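Januar, abends

Um halb acht im Labor gewesen, die Heizung war noch auf Nachtbetrieb. Viorica war schon da und hatte beide Rechner hochgefahren. Wir hatten uns für heute den Vergleich der beiden Regler vorgenommen, erst in der Simulation, dann, wenn Zeit bleibt, am echten Arm. Zeit blieb keine.

Zum Stand: Auf der einen Seite der alte Regler von Cunha, den wir seit dem Sommer fahren und dessen Eigenheiten ich inzwischen kenne. Auf der anderen der neue von Stunetti, der vor Weihnachten kam und bis letzte Woche im Karton lag. Der Arm ist in beiden Fällen derselbe, auch der Greifer bleibt vorerst der Zweibackengreifer von Flunine. Den Sauggreifer lassen wir weg, bis die Regler entschieden sind. Sonst ändern wir wieder zwei Dinge auf einmal und wissen am Ende nicht, woran es lag. Das ist uns im Herbst passiert und hat uns einen halben Monat gekostet.

Vormittags vor allem Konfiguration. Die Anschlussdaten von Stunetti sind ordentlich dokumentiert, aber die Gelenkgrenzen stehen in Grad und unsere ganze Umgebung rechnet in Radiant. Ich habe es beim ersten Durchgang übersehen, und der simulierte Arm hat sich sofort um sich selbst gewickelt. Am echten Gerät hätte der Notaus gegriffen, hoffe ich. Viorica hat danach eine Prüfung eingebaut, die bei unsinnigen Werten den Start verweigert. Hätten wir längst haben sollen.

Dann die Läufe. Abgemacht waren 492 pro Regler, gleiche Startpositionen, gleiche Zufallszahlen. Als Startwert haben wir 1983 genommen, Vioricas Geburtsjahr, das kann sich wenigstens jeder merken. Cunha lief ab zehn, ohne Zwischenfälle. Bei Stunetti hing der erste Versuch nach elf Läufen, weil die Protokolldatei gesperrt war. Mein Fehler, ich hatte sie noch in einem anderen Fenster offen. Neu gestartet, dann ging es durch.

Mittags Linsensuppe aus der Kantine, zu salzig. Mit Vangelis Kouris telefoniert, der noch bis Ende der Woche in Drukemdale ist und dort die Kamerahalterungen ausmisst. Er will, dass wir die Simulation gleich mit zwei Kameras fahren, eine fest an der Wand und eine am Handgelenk. Ich habe ihm gesagt, dass die Handgelenkkamera im Modell noch wackelt, sobald der Arm schnell abbremst. Er meint, das tue sie in Wirklichkeit auch. Da hat er recht, nur wackelt sie dort anders.

Nachmittags die Auswertung. Der Cunha-Regler ist bei langen Wegen ruhiger. Er bremst früh und kommt mit wenig Überschwingen an, dafür braucht er länger. Der von Stunetti ist deutlich flotter und trifft die Endlage auf kurzen Strecken besser, aber bei gestrecktem Arm zittert er kurz nach. Man sieht es in der Kurve von Gelenk 4 sehr klar. Viorica tippt auf die Verstärkung, die ab Werk ziemlich hoch eingestellt ist. Ich tippe eher auf unser Modell, in dem die Reibung an dieser Stelle seit jeher geschätzt ist. Wir haben die Verstärkung einmal halbiert und einen kurzen Probelauf gemacht. Das Nachzittern war weg, der Geschwindigkeitsvorteil zur Hälfte auch.

Was mich stört, ist die Greifkraft. Beide Regler geben dem Flunine-Greifer dieselbe Vorgabe, und trotzdem schließt er unter Stunetti etwas früher. Das kann ein Taktproblem sein, die Schleifen laufen nicht gleich schnell. Für harte Teile ist es egal. Für die weichen Beutel, die wir im Frühjahr greifen sollen, ist es nicht egal. Das muss ich mir mit dem echten Greifer und der Kraftmessdose ansehen, in der Simulation kommen wir da nicht weiter.

Gegen vier haben wir noch den Wohnraum geladen, den Viorica in den letzten Wochen als Testumgebung aufgebaut hat. Bisher lief alles in der leeren Halle, grauer Boden, sonst nichts. Der neue Raum hat Holzboden und Möbel, und mir ging es zuerst nur darum, ob die Bildrate hält.

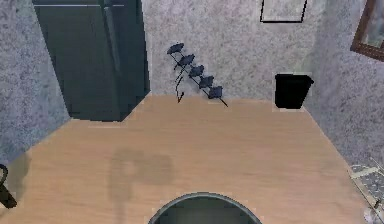

Sie hält, solange die Schatten auf mittlerer Stufe stehen. Auf der höchsten Stufe bricht sie ein, und dann kommt der Bildtakt dem Reglertakt in die Quere. Das hätten wir in der leeren Halle nie bemerkt. Ich habe die mittlere Stufe als Vorgabe eingetragen und eine Notiz dazu geschrieben, damit es Vangelis nicht wieder hochstellt. Ihm gefallen die scharfen Schatten.

Mit dem schwarzen Papierkorb an der Rückwand würde ich gern anfangen, wenn es um Ablegen statt nur Anfahren geht. Seine Form ist einfach, oben breiter als unten, da sollte die Kollisionsprüfung keine Mühe haben. Die Garderobe ist ein anderes Thema. Dünne Stangen und kleine Haken, dazu der schwarze Riemen, der daran herunterhängt. Viorica möchte sie drinlassen, gerade weil sie schwierig ist. Ich möchte zuerst Zahlen, die sich mit denen aus der Halle vergleichen lassen. Wir haben uns darauf geeinigt, dass sie drinbleibt und wir sie in den ersten Läufen nicht anfahren.

Noch offen: Reibungswert für Gelenk 4 messen. Takt der beiden Schleifen angleichen. Bei Stunetti nachfragen, ob es eine Firmware mit anderer Grundverstärkung gibt. Zweite Kamera erst, wenn Vangelis zurück ist.

Um halb sieben Schluss gemacht. Viorica hat den langen Lauf mit halbierter Verstärkung über Nacht gestartet, ich habe vorher alle Fenster mit der Protokolldatei geschlossen. Auf dem Heimweg Brot und Kaffee gekauft, die Milch vergessen.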